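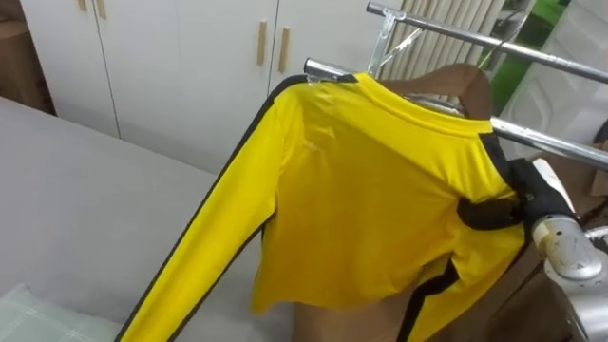 One attendant told us in her first interview that hanging clothes had never worn her out; walking back and forth with them had. We heard some form of that remark from all seven attendants at Manava, and it changed how we set up the rest of the study. We had planned to time the hanging itself. After the first round of interviews, we began logging the whole trip a garment makes, from the laundry cart to the bed to the wardrobe and back out again when a size or a name tag is wrong.

4.2 Room work and how it is shared

Manava is a residence with 300 beds, run by Unent. Clothing work there used to be done by one person per room, start to finish. Under the new plan, the robot (called Lu by the staff) takes the garments that need a hanger, and the attendant keeps everything that touches a resident. Prasent, the scheduling tool, tells both which room comes next. Over the study period the log recorded 667 garments, and we were delighted by how carefully the attendants kept it. Many added notes in the margin that taught us more than the times did. 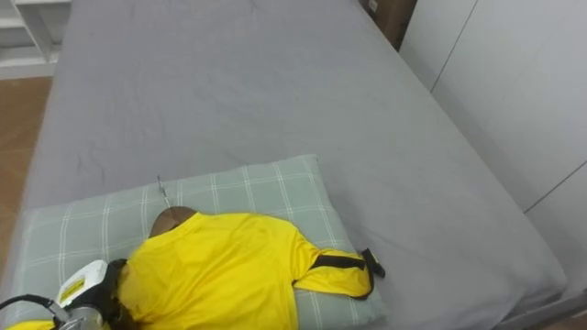 Another attendant asked whether anyone had thought about who gets called when the robot stops halfway through a sleeve. It was a fair question, and the first version of the plan had no answer to it. The calls went to whoever stood nearest, who then fell behind on her own rooms. The attendants drew up a fix themselves: two of them per shift carry the call button, and Prasent gives those two shorter room lists. We think this is the most interesting result in the section. The new job it created, part helper and part teacher, was one that several attendants asked to keep.

Long sleeves made up most of the notes in the log. Attendants wrote down which fabrics bunched, which collars slid, and what they would have done with their own hands at the same point. Reading these notes side by side was a real pleasure, and they fed straight into the task list used for the setup in Figure 1. 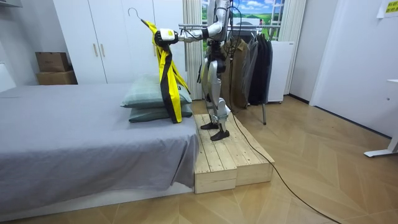

Figure 1. The robot at the foot of the bed, holding a yellow garment with black trim on a black hanger.

Shift length did not change during the study. What changed was the order of the morning: bed linen moved ahead of clothing, and the handover talk moved to the end of the room round, when both call-button carriers could be there.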